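Ticket: Label printer drops off the network after idle
Product: Lusus print server, firmware 3.20
Site: Skirnadano, returns desk
Opened: Tuesday, June 18, 2019
Status: Waiting on customer

Printer goes offline after 62 minutes idle. Jobs sent from the Festunine order screen stay in the queue and do not print. Power cycling the print server clears the fault until the next idle period. Same result on 2 wall ports.

Checked the switch log. Link stays up at the time of the fault. Server answers ping but refuses connections on the print port. Sleep mode was already set to Off in the web page.
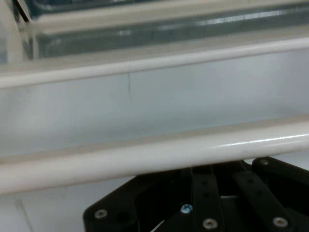
Exported the config and compared it with a working unit at the Tawfik site. Idle timeout on the failing unit is stored as 3720 seconds even with sleep mode off. The working unit stores 0. Saving the page again does not change the value.

Workaround: factory reset, set the static address by hand, do not import the old config file. Leave idle for over three hours, then send a test label. Please report the result and attach a new config export.

Firmware fix is planned for July.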